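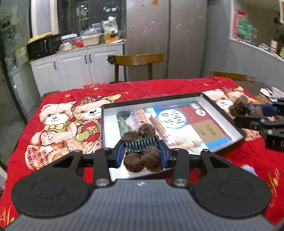
Lo que se aprende apretando tornillos en una cocina

La primera vez que Kadri Žukauskas me dejó tocar una de sus pinzas de mano, me puso delante un destornillador, un paño y una advertencia: "Si suena, no sigas". Me pasé media tarde sin saber qué sonido tenía que temer. Luego lo oí, un clic seco en el varillaje, y ya no se me ha olvidado.

Llevo desde febrero siguiendo a la gente de Lundurine, que se dedica a poner a punto pinzas manuales para el proyecto Salian. Se agarran cosas de casa con la pinza, se graba el movimiento y con eso se entrena después a un brazo. Yo venía a escribir sobre el brazo, lo confieso, y me quedé con la pinza. ¡Es que tiene mucha más miga de lo que parece!

Kadri empieza siempre por los tornillos. Los dos grandes, los plateados de abajo, sujetan las bielas negras verticales, y son los que más vigila. Después va a los cuatro pequeños de las articulaciones de arriba. Los repasa en cruz, con la mano y sin prisa, y abre y cierra la pinza entre uno y otro para notar si algo roza. Si aprietas de más, los dedos se cierran a tirones; si te quedas corto, bailan (y bailar, en el vocabulario de Kadri, es casi un insulto).

Luego vienen las yemas azules. Tienen que quedar enfrentadas, una mirando a la otra, y se limpian con un paño que no suelte hilo. En el cuaderno de mantenimiento hay 246 entradas y una buena parte dice lo mismo: "pelusa". Con las pinzas de pelo de pompones marrones, que son mi prueba favorita, lo entendí enseguida. El pompón es blando y traicionero, se deja aplastar y parece que lo tienes. Kadri prefiere coger la pieza por el centro, por los dientes negros y brillantes, con las yemas a los lados y el pelo fuera del agarre. A mí me costó lo mío.

Y se prueba en una mesa normal, con su mantel rojo de ositos y todo. "En el banco todas van bien", me dijo. El banco lo tienen en Prarkura, con un soporte que llaman Barnus y un contador de ciclos que aquel día marcaba 1151. Pero en una mesa hay dibujos, cajas con láminas de colores, otra pinza trabajando al lado -- y los fallos salen solos.

Para el juego lateral usa un truco de lo más casero: cierra la pinza sobre una tarjeta y tira de ella despacio. Tiene que costar igual por arriba que por abajo. Si no, afloja 18 grados el tornillo del lado duro, vuelve a probar y lo apunta. Yo lo intenté tres veces y a la cuarta me quitó el destornillador, muy amable, eso sí.

Me fui con los dedos oliendo a lubricante y una pinza ajustada por mí, más o menos. Kadri la apuntó en el cuaderno con mi inicial y, al lado, "revisar mañana".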